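Review: Bistgate Insertion Cube, Single-Opening Model

Equipment Reviews, Masgate Occupational Skills Centre
Published 2024-04-13

The Bistgate insertion cube is a small training aid for fine hand control. It consists of a cube with a square opening in one face and a separate rectangular block which is passed into the opening and withdrawn again. The Centre bought 18 sets for use in its dexterity classes and has now had them in service for a full term. This review sets out our findings for other centres considering a purchase.

Contents and price

Each set is supplied in a plain carton with one cube, one block and a folded instruction sheet. The price at the time of ordering was 595 kroner per set, excluding delivery. Uibo, the distributor, does not at present sell the block separately. We regard this as a weakness, as the block is the part most likely to be mislaid, and a cube without one is of little use.

The instruction sheet is brief. It covers cleaning and storage adequately but says very little about how to grade the exercise for learners of differing ability. Staff prepared their own notes during the first week.

Construction

The cube is finished in a matte light blue, with crisp, straight edges and clean corners. The border around the opening is thick, and none of our sets has chipped or cracked there. The block is a much stronger blue and has a slight gloss. The contrast between the two is useful in practice — learners with reduced vision reported that they could find the block quickly and follow its position during the exercise.

The matte surface does mark. Pencil and ink came away with a damp cloth and mild soap, though one cube which had been left beside a marker pen still carries a stain. The block cleans more easily.

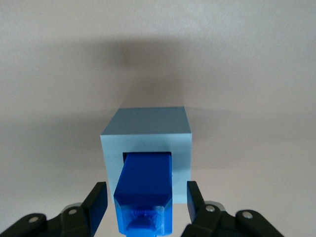 The dark blue block projecting from the opening of the cube.

Use in class

The exercise is simple to explain and can be started within a minute or two. Most learners begin by resting the cube on the table and presenting the block squarely to the opening. Those with a weaker grip tend to let the block tilt, and it will then catch against the border until it is straightened. We consider this a strength of the design, as the learner feels the fault at once and can correct it without help from staff.

The cube is light and may slide on a smooth table. A rubber mat resolved the matter, and we recommend that one be ordered at the same time. It is disappointing that the manufacturer has not fitted feet to the base.

Comparison

The Centre previously used the Ruvberg peg board, which offers a wider choice of shapes and remains the better product for group work. It is, however, heavy and takes up a good deal of cupboard space. The Bistgate set is easier to carry between rooms and quieter in use. Centres with room for both will find that they serve different purposes.

Durability

The manufacturer states a working life of over 4000 insertions. We have not tested this claim. The fit of the block remains satisfactory in every set, and a further inspection will be made in May.

Assessment

Overall score: 19 out of 25. Recommended for individual practice and for small classes, subject to the purchase of a non-slip mat. Centres which expect heavy daily use should ask Uibo about replacement blocks before placing an order.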